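Buy the spare fingers first

By Kekeli Gbeho

Budget season again and I have the same row with the same people. Somebody wants a robot. Fine. Somebody puts the price of the robot in the spreadsheet, one line, and everyone signs it off and goes to lunch. Then March comes and we're begging for money for tape.

I've sat through 2 of these rounds at Mamari now and I'd like the third to go differently. So, written in a hurry between meetings, my case.

The arm is the cheap bit. I know it doesn't look cheap on the quote. But the arm arrives, it gets bolted down, it works or the supplier comes out. What eats the year is everything you didn't write down. Mats, gloves, coverings, cables, a second table, bottles to practise on. A person's hours, above all. Last year we spent 2,588 on small stuff that had no line of its own, and every penny went through as "sundries", which made Kofi Amegashie in accounts think we were running a tuck shop.

Kofi is right to be cross, by the way. Sundries is a lazy word. If you know you'll need it, give it a name and a number.
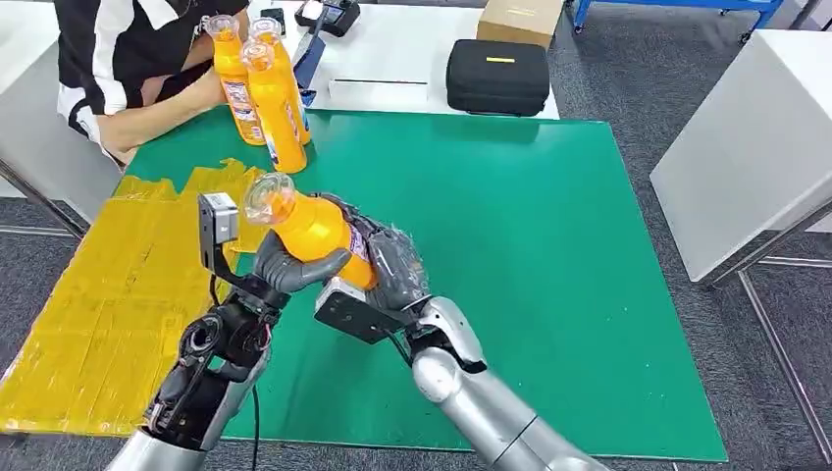

Take bottle handling, seeing as that's what half the requests are about this year. People picture a hand and a bottle. They don't budget for whoever sits across the table all day setting things out and putting them back. Cecilia Tetteh did that job for us for 40 working days and her time was charged to nobody's project. It came out of the general pot. Then the general pot was short and there was surprise all round.

Her hours should of been the first line on the form.

Second thing, hands. I'd rather have a plain arm and two spare hands than a lovely arm and none. Fingers are where the wear goes. They pinch, they rub, they get things wrapped round them and taped over them. Kwadwo Agyeman argued for the better arm at the last round, the Presten one, on the grounds that it lasts longer. Probably does. It was also idle for 72 hours waiting on a finger joint that would have fitted in an envelope. I don't count that as lasting.

He'll say spares tie up money on a shelf. Yes. So does a fire extinguisher.

Third, and I'll be quick. Stop buying in pairs because pairs look good to visitors. Two arms working together is harder than one arm twice over, more setting up and more people time, and if the job is moving bottles from here to there you may not need it. If the job is holding a thing with one hand while the other does somethng to it, then yes, buy two and plan for two properly. Decide which job it is before ringing Limelik for a price. We did it the other way round.

Abdul-Rahman Nartey has suggested a flat rule, a fixed share of every equipment bid held back for running costs. I've gone off flat rules. The share would be too big for a conveyor and nowhere near enough for a pair of hands. What I want is a list. Ask the people who stand at the table what they ran out of last year, type it up, price it, put it in. An afternoon's work.

Bids for the Honorato site close on Friday week. If yours has one line on it I'll be sending it back.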